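Touchback on a kickoff that hits a player and then crosses the goal line?
Posted in Rules and Officiating

Qianru Song
I keep the stats for a high school team and had an argument with the press box over a kickoff in our opener. The kick came down at the 2, bounced off our returner's shoulder pad and rolled into the end zone. He never had control. He fell on it there and was down. The officials signaled a touchback. The visiting side's statistician insisted it was a safety, as our player touched it last in the field of play. Which is it, and how do I enter it? My software wants a return attempt and a yardage either way.

Efthymia Theodorakopoulos
Touchback. What matters is the force that put the ball across the goal line, and on an untouched or muffed kick that force is the kick itself. A muff does not add new force unless the player bats or kicks the ball, or the ball had come to rest and he knocked it in.
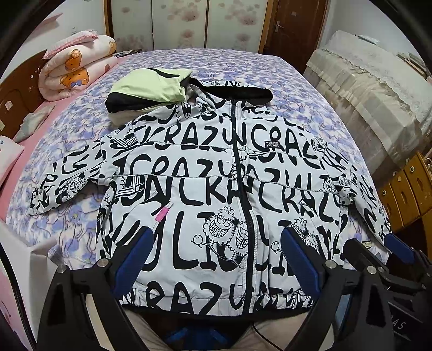
Under high school rules there is one more point. The ball is dead as soon as a kickoff breaks the plane of the receiving team's goal line, so your returner falling on it changed nothing. College and pro rules differ on that part – the ball can stay live there after a muff – so check which code the other statistician normally works under.

For the entry, score it as a kickoff with a touchback. No return attempt and no return yards. If the program will not close the play without a returner, leave the name blank and put the muff in the notes field.

femach70
pretty sure its a safety if he touches it first, saw it called that way in a game once

Efthymia Theodorakopoulos
That would apply if he had possession in the field of play and then carried or fumbled it back into the end zone. The original post says he never had control.

Qianru Song
Thanks. I have changed the entry to a touchback and taken the return off his line.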